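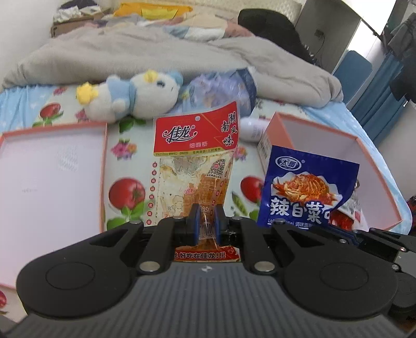 Bedroom pickup is the chore we use to decide whether the Wusel unit is ready for home trials. The task is to clear packaged food, boxes and soft items off a made or half-made bed and put each one where it belongs. Film snack packs are the hardest part of the list, and the red Jialong gluten strips held upright by the bottom edge are a fair sample. The clear lower half shows oily contents, the sheet under it has a busy tomato print, and a blue packet stands close by on the right.

Checklist, June round. Site: Bautista apartment. Inspector: Leonora Lumanlan.

1. Emergency stop within reach of the bed
Pass.

2. Finger pads clean, no tears
Pass. Wipe between packs anyway.

3. Grip force limit set for film packaging
Pass. Limit is 5 newtons. Do not raise it for boxes without logging the change.

4. Picks up sealed film pack without puncture
Pass with comment. 36 tries, 2 punctures, both on packs lying flat. Upright packs gave no trouble.

5. Tells packaging from printed bedding
Fail. Unit reached for printed vegetables 11 times. Gesel has the logs.

6. Leaves bottles lying on their side until asked
Pass.

7. Handles plush toys and loose fabric
Not tested. Needs the wider fingers from Eter.

8. Stops when a person in the bed moves
Fail. Stopped, but late. No unattended running in bedrooms until this is fixed and retested.

9. Puts items in open box without tipping it
Pass with comment. Slow. A person does it in a fraction of the time.

Overall: not ready for household use. Fine for supervised work on tables and shelves.

Reviewer comment (İlker Sönmez): Agree on 5 and 8. I would retest 4 with flat packs only. Item 9 can stay as is, speed is not a safety matter.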